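Chapter 6
Friction, or Why Your Socks Slide and Your Sneakers Don't

I grew up in Kasprzak, a town built on the side of a hill, and every October the wet leaves turned our street into a slide. My first physics lesson was lying flat on my back at the bottom of it with my lunch all over the sidewalk. I didn't know the word friction yet, but I sure knew what it felt like when there wasn't enough!

We spent the last chapter on forces that push and pull from a distance. Now we get to one that only shows up when two things touch. You've been using it all day. It held your pencil in your hand, it kept your chair from sliding backward when you leaned on the desk, and it let you walk in here (try walking on a skating rink in dress shoes and you'll see what I mean).

We'll meet two kinds. Static friction acts when surfaces are pressed together and not sliding. Kinetic friction takes over once they slide. If you've ever shoved a heavy dresser across a bedroom, you already know which one is usually bigger, because getting the thing started is the worst part. I once moved a bookcase that took 283 newtons to budge and only 200 to keep going at a steady speed, and yes, I borrowed a spring scale from school to find out. My family thinks I'm a bit much. 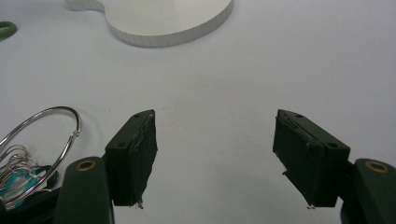 Figure 6.1 Two fingers facing each other across a wide gap, with a black pad on the left one.

Squeezing matters too. Press two surfaces together harder and the maximum static friction goes up, and so does the kinetic friction if they're sliding. We call that squeeze the normal force, and "normal" just means "at right angles to the surface." It took me a whole semester to stop hearing it as "ordinary," so don't worry if it sounds odd at first.

Before you read Section 6.1, try this at home. Put a book on a cutting board, lay a coin on top of the book, and slowly raise one end of the board. Write down what slides first, the coin or the book. Then swap in a rubber eraser for the coin and do it again. Hang on to your notes, we'll need them for Problem 4.

6.1 Static Friction

Let's start with the bookcase, before it moved.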